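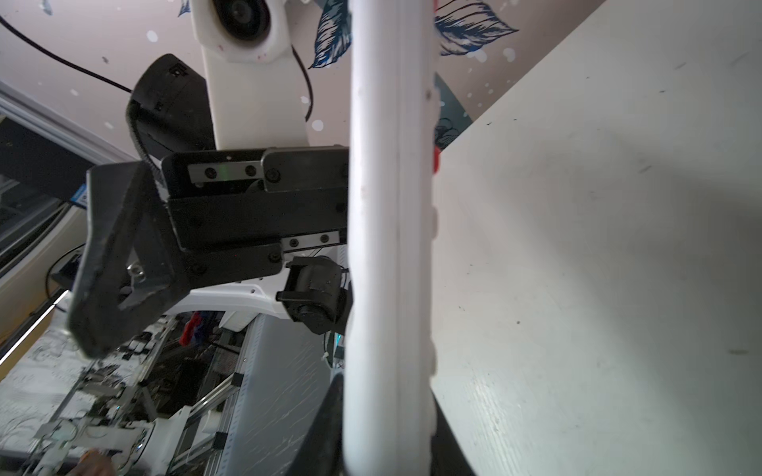

Painted walls and scuffed boards -- FAQ

Quick answers, more when there's time. Last updated Sunday, August 13, 2023.

What pink is that on the wall?
Pale one. Rakis mixes it for us, ask for the Clornwood pink at the counter. They keep the card on file. Two tins from different batches won't match perfectly, so buy enough in one go.

Are the white dots and the blue leaves wallpaper?
Painted. Dots first, leaves after. The leaves are dark blue and we don't sell a stencil for them, sorry. Cut your own from stiff card, tape it lightly, dab with a nearly dry brush. Too much paint on the brush and it creeps under the edge.

Can I put the dots closer together?
Sure. Your wall. Stand back every few minutes and look at it from the door though.

How many coats under the pattern?
Three over a dark color. Over white you may get away with fewer. Overnight between the last coat and the dots, please, people keep asking if they can do it the same afternoon. No.

Can I wipe the wall down?
Damp cloth, no scrubbing over the leaves. Leave a fresh wall alone for a month first. Nodach soap is fine, a small squirt in a bucket.

The off-white board is all grey marks. Is it ruined?
Probably not. Grey scuffs usualy sit on top. Try in this order:
- dry cloth
- damp cloth with soap
- melamine sponge, light hand
- 2000 grit paper, wet, small circles, only if you're going to repaint anyway

Still there after that? Live with it or paint it.

What about the little dark specks?
Depends. Some lift off with a fingernail, some are chips showing what's underneath. Chips get a dot of filler, let it set, 400 grit, touch up. Don't try to bleach them.

Do I have to take the board down to paint it?
Easier flat, yes. If it's too big to move, lean it where you can get at both long edges and put a drop cloth under. Check the wall side before you lean it -- board corners are what mark painted walls more than anything else.

Can I scribble on a panel and clean it after?
Only if it's got a wipe-off surface. Test a corner. Pencil comes off most things, permanent marker will ghost thru two coats of emulsion unless you seal it.

Do you touch up walls painted by someone else?
Yes if you have the leftover tin. If you don't, we repaint corner to corner, patches always show.

Where do I get the brushes?
Chang, same street as us. Small round for the dots, flat one for the leaves. Wash them right away.

Do you work in February?
Yes, inside jobs only. Paint dries slow, allow an extra day.

Contact: use the form or stop by the shop | © 2023 Clornwood Walls | Back to top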